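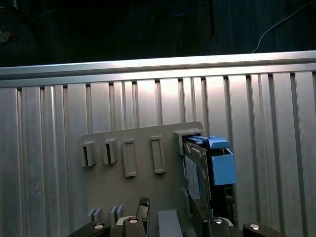 Figure 3. Gripper at the fixture board, with a part seated in the upper right holder.

4.2 House rules for the disassembly cell

I'll admit I used to think of cell rules as the laminated sheet you walk past on the way to the kettle. Then we started taking desktop computers apart with an arm, and I got a lot more interested in who wrote the sheet and when they last read it. The Rurnimon procedure (our name for the set we ended up with) has nine rules, and this section goes through the ones that changed how we worked day to day.

Rule 1 is that every part has a named holder before the program is allowed to pick it. It sounds fussy, and for the first week it was! People would teach a lovely grasp and then have no agreed spot to put the thing down, so we made the holder name a required field in the program header. No holder, no run. Rule 2 says the operator checks that the holder is free by eye at the start of each cycle, even when the software already believes it is.

Rule 3 covers the pendant. It stays where the operator can reach the emergency stop without leaning across the work, and whoever is holding the job sheet is the operator, full stop. We argued about this one for ages -- two of us wanted the role to follow the keyboard -- but the job sheet version is easier to check from across the room. 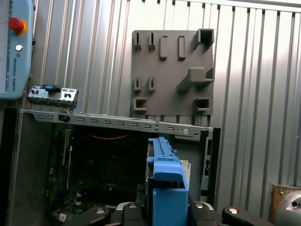
4.3 Speed, force and handling of drives

For anything with an exposed circuit board we cap tool speed at 200 mm/s, and at 89 mm/s for the final approach. The lower figure looks oddly exact. It came out of our own trials with the Grekutier fingers and I've left it as measured so that other labs don't mistake it for something out of a standard. They should test their own fingers.

Rule 5 asks for the caddy to be gripped by its plastic wherever the geometry permits, with the board kept clear of both fingers. Rule 6 is cables. Before a new chassis type goes in, somebody moves the arm through the whole path by hand and writes down every spot where a cable could snag, inside the case and outside it. Boring job, very good value. 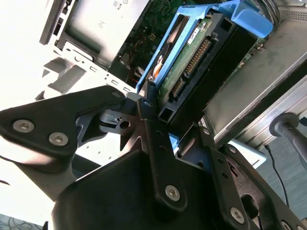 Who is allowed to change a taught waypoint?

Only the person named on the job sheet, and the change has to be logged before the next cycle starts. A second person then runs the new path at reduced speed and initials the entry.

We log by hand in a paper book as well as in the controller. I fought the paper book and lost, and I now quite like it, mostly for the margin notes (the Okonkwo script that compares both logs has flagged mismatches in either direction). Rule 8 sets a service check on the fingers every 500 cycles: screws, pads, brackets, anything that could work its way free.

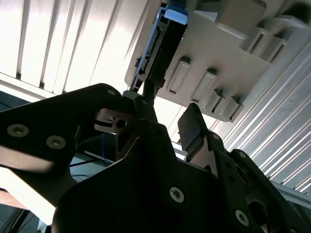

Larden Robotics Laboratory, Disassembly and Reuse Group

Rule 9 is the review rule. The whole set gets reread each August by everyone who runs the cell, new students included, and any rule that people have been quietly working around is either rewritten or enforced properly. Last time we rewrote Rule 2, which had asked for a signature at every check and was being signed in batches at the end of the day.

The version described in this paper is dated January 14, 2023. Our risk assessment is a separate document and takes priority wherever the two disagree. Section 5 covers how the rules held up when a second group started sharing the cell.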